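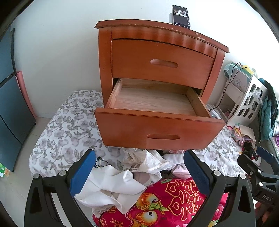 3.2 Bedside storage

Figure 4. Two-drawer nightstand, lower drawer open and empty; finish worn along the top.

Of the 76 bedrooms surveyed in Vetedstead, 31 held a nightstand with two drawers. The unit in Figure 4 has a bowed upper front and oval recessed pulls. The drawer interior is unfinished wood, paler in colour than the exterior. Wear was scored on the top surface only, following Soylu's scale, and chips near a front corner were recorded separately from scuffs. Fabric and plastic bags lying on the bed were coded as unstored items and are treated in Section 3.3. Drawer volume was not measured in seven homes.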